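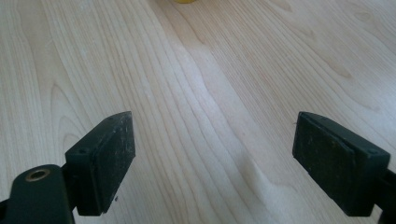
Nollthorpe Workshop Evenings
Furniture Care, handout 2: Reading and looking after a pale wooden top

Before cleaning any table, look at the grain. Fine lines running the length of the top are common on pale woods. Where they bend into arches or ripples, the saw has met the growth rings at a shallow angle. This is normal figure and should not be sanded out.

Next, judge the finish. Stand so that daylight falls across the surface. A satin finish gives a broad, soft band of light and the grain is harder to see inside it. Gloss gives a sharp reflection – you can make out the window bars. Move to the other side and look again, as marks often show from one direction only.

Routine cleaning
Dust first with a dry cloth. Wipe with a well-wrung cloth, going with the grain, then dry straight away. Leave for 10 minutes before putting anything back.

Oiled tops only
Test the oil under the table first. Apply thinly, wait, and wipe off the surplus. Lay oily cloths flat outdoors to dry; never leave them in a heap.

For next time: read page 34 of the course booklet and bring 2 clean cotton cloths.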